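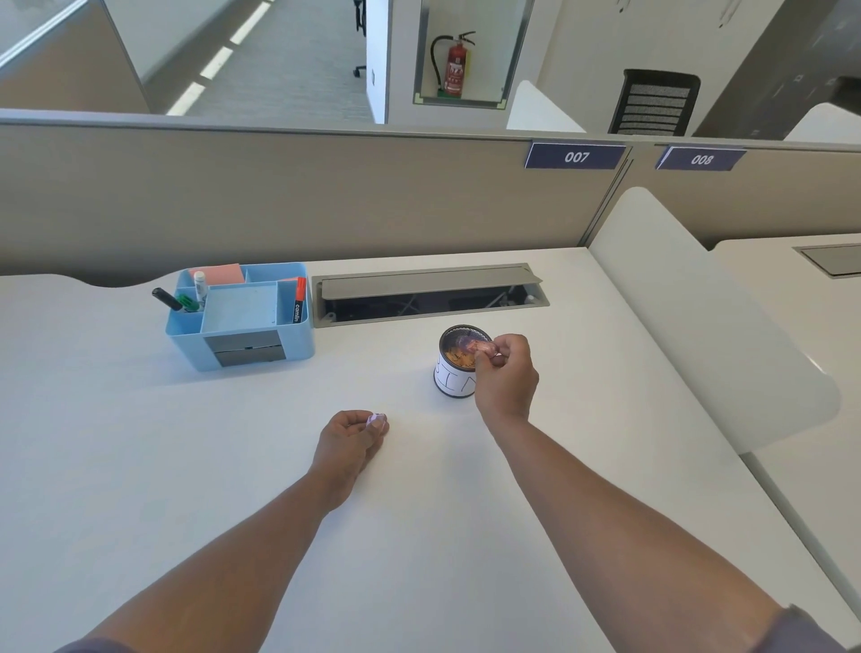

Ticket 206 — Desk supplies keep ending up in the wrong place
Status: open, then closed, then open again (sorry)
Area: shared desks, second floor, Steswood office

Right, logging this properly because I've moaned about it in the kitchen for long enough. The small stuff on the shared desks will not stay sorted. I sit down with a cup of tea, I reach for a marker, and I get a handful of rubber bands and an old raffle ticket. Every desk is the same. We've got the blue plastic organisers with the little grey drawers, we've got the round tubs with paper labels, and still I spend the first part of the morning fishing for things.

What I expected: pens and markers in the tall compartments, glue stick next to them, sticky notes in the shallow tray at the back, odds and ends in the round tub.

What I get: everything in the round tub.

Things I've tried so far

1. Emptied the lot and started again. Worked for two days. By the end of the second day the tub was full to the top and I couldn't see what was at the bottom of it.

2. Swapped the organiser for a bigger one. I looked at the Serneo range, and there's a lovely one with a lid, but it covers the cable tray at the back of the desk and then you can't get your charger through. Sent it back. If anyone else is tempted, measure from the front edge of the tray, NOT from the back of the desk. I got that wrong the first time.

3. Labels. I wrote these by hand with the fat black marker on plain white paper and wrapped them round the tubs. Big letters, as big as would fit. My handwriting is what it is, and on a round tub you only ever see half the word unless you turn it, so I'd go for shorter words next time.

4. Asked people nicely by email. No change, although I did get three replies asking where the scissors were.

Update, a bit later

I think I've found the actual fault! It's the drawers. They're so small that people open one, find a single paper clip, and give up on the whole organiser for good. So they drop whatever they're holding into the nearest open thing, and the nearest open thing is the tub. I did it myself this morning with a pencil sharpener and I'm the one who raised the ticket.

So the fix I'm trying now is to leave the square well in the middle of the organiser clear on purpose, as a landing spot. Anything you don't know what to do with goes in there, and whoever's on the desk last puts it away. The tub is only for the little printed bits and pieces, the ones we cut out for the noticeboard, and they can be as jumbled as they like.

Update, after lunch

Went round the Gulel team's desks as well, since they share our cupboard. Same problem, but worse, because theirs don't have the shallow tray and the sticky notes just slide about. I've put in for more organisers from Sembiring — the order form wants a minimum of 400 pieces, but it counts every clip and rubber band as a piece, so we should get there without trying very hard.

Still to do

- Check which markers have dried out before anybody puts them back. Scribble on scrap paper, and if it squeaks, bin it.
- Put the caps back on the glue sticks. Please.
- Work out what to do about the pink sticky notes, as everyone takes the top one to write on and then leaves the pad wherever they happened to be standing.
- Decide if we want one tub per desk or one per pair of desks. I lean towards one per pair.

Update, September

Reopening. The landing spot was working nicely on my desk until it got a mug put in it. It fits a mug perfectly, I will admit. I'm going to try a strip of card across the middle and report back on here.

2,903 views · 2 comments · Share
Steswood office help pages · Contact the desk team · Back to top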